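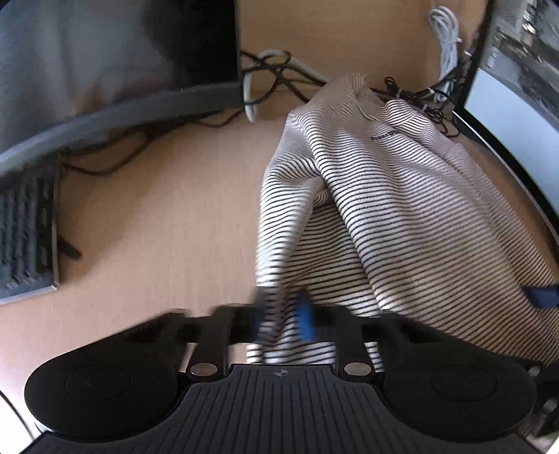 Flimness is looking for people who like working with their hands to join Kodo, our project on teaching robots to fold and tidy clothes. You don't need to know any programming. You show the task yourself with a hand-held gripper, and the recordings go to the Lodeck team, who train the robot arms from them. A typical job is a striped long-sleeved top lying rumpled on a desk: you take hold of a sleeve between the blue tips, straighten it, then work your way across to the other side. It's fiddly at first – and then quite absorbing!

We have 3 places, starting in February. You will:

Record up to 96 short demonstrations per shift
Try garments of different shapes and fabrics
Tell us when a grip feels awkward, so we can improve the instructions

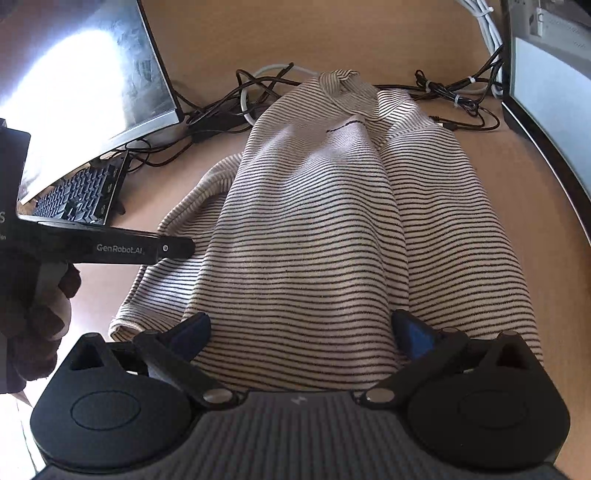

Getting to grips with a striped top, with one gripper at the sleeve end of the desk and one on the cloth

Patience matters more to us than speed. You should be comfortable using both hands for an hour at a time – breaks are paid and there's always tea. We've collected 1,681 demonstrations so far and would love many more, done by people with different habits.

Work takes place at our Neagu workshop. To apply, send a few lines about yourself to Stojan Ristić by Feb 17, 2019. No CV needed.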